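Unit cost and small cartons: what the line figures leave out
Speaker notes, Inmaculada Bustamante
Mon 20 January, afternoon session

Slide 1. Title
Wait for the doors to close. Give name, employer (Bindberg, packaging costing) and the scope: secondary packaging for small retail goods, short runs only. Long runs are a different sum and are covered by the Kondia paper in the printed pack.

Slide 2. The question
Customers ask for a price per carton. The price we quote is board, print, glue, finishing and freight, divided by the order quantity. It leaves out the setting time on the folding machine and the board lost before the first saleable carton comes off. On a long run neither matters much. On a short run they can be the largest part of the cost.

Slide 3. Setting time
Define it before showing the chart. Setting time runs from the last good carton of one job to the first good carton of the next. It includes the blade change, glue check and register check. It does not include waiting for board, which is logged separately. Barroso used to log the two together and their old figures should not be compared with the new ones.

Slide 4. Chart
Left axis is minutes, right axis is cost. Point out that the axes do not share a zero. The Barroso line took 30 minutes per change before the work and 20 after. Most of the saving came from storing the blades beside the machine in job order. The new clamps cost more and gave less.
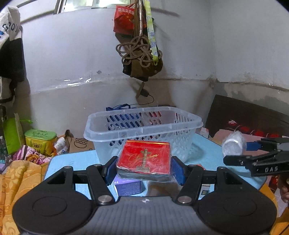 Slide 5. Waste sheets
Every change of job uses up board. The allowance in our quotes was 100 sheets whatever the carton size, a figure carried over from an older press. Measured waste depends on the number of colours and on whether there is foil. Plain one-colour work needs far less than the allowance. Foil work often goes over it, and the loss is then hidden in the monthly board account.

Recommend a waste figure per process step, added up for each job. Do not give a formula here; it is in the pack.

Slide 6. Film wrap
Keep this short. Film is charged by weight but bought by width. A small change in carton depth can push a job on to the next reel width, and the offcut is charged to nobody. Ask the designer for depth before the quote goes out. Tranuleck now have a depth field on the enquiry form and will not price without it.

Slide 7. Grouping jobs
Two rules, in this order:
Group by board thickness first.
Within a thickness, group by blade set.
Grouping by customer is common and has no effect on setting time. If asked about due dates: the trial allowed a job to move by 2 working days at most, and anything tighter was run on its own.

Slide 8. Limits
One site, one machine type, winter months. Board takes up moisture and the register check may take longer in damp weather. The measurements will be repeated in April. Labour was costed at a flat rate, so night work is understated.

Slide 9. Questions
Likely: digital print. Answer: it removes the plate cost but the folding and gluing stages are unchanged, so slides 3 and 4 still apply.
Likely: who pays for the extra logging. Answer: the operator enters one code per change at the existing terminal.
Leave slide 4 on the screen during questions. Spare copies of the pack are on the table by the door.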